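Robot assembly trial on hold after gripper fault at Drorex

I dropped in on the Drorex workshop at Pradimness this February hoping to write something cheerful about robots putting furniture together. No such luck! The two-armed assembly rig has been stood down after its right gripper let go of a part without being told to, and the crew are now working out why.

It happened at 4 in the afternoon, a few minutes after I'd gone off to find a coffee (typical). A length of tube dropped, bounced off the bench and rolled under a cupboard. Everyone was standing behind the line on the floor, so there were no injuries - just a loud clatter and a fair bit of swearing.

Olumide Adeyemi, who runs the trial, hit the emergency stop and then went straight to the log. He told me the arm had done 181 grips that day and the fault came up on the last one. The controller still thought it was holding the tube for 900 milliseconds after it had let go, and that's the bit that bothers him. A dropped part he can live with. An arm that keeps moving as though it's got hold of something is a different matter.

The robot at work during the trial: 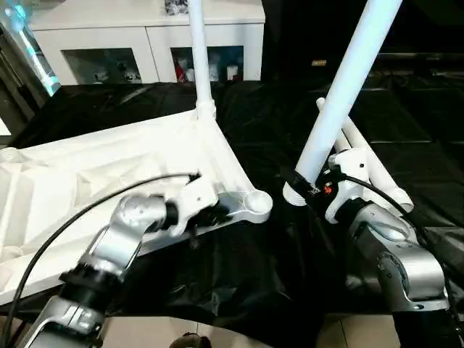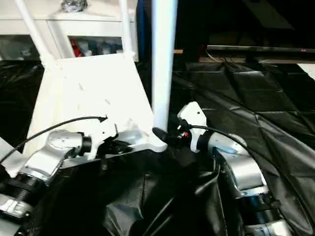
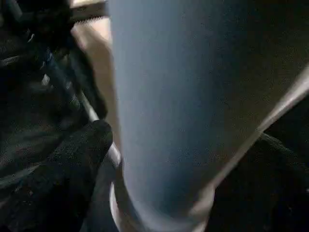 What happens now

Both arms are staying switched off until the grip sensing has been checked. Olumide's first guess is a worn connector at the wrist, but he's not ruling out the software, which was updated the week before. The plan is to swap the connector, roll the update back and run the same job again at a slower speed. If it drops anything, they'll at least know which half of the problem to chase.

The sister rig over at Trollstead, nicknamed Nagano, has been paused too. It runs the same code and has logged 49 hours without a drop, so the folks there weren't thrilled about the call. I reckon it was the right one, though I'm not the one with the deadline.

I've asked to come back for the rerun, and Olumide says he'll ring me when there's a time set.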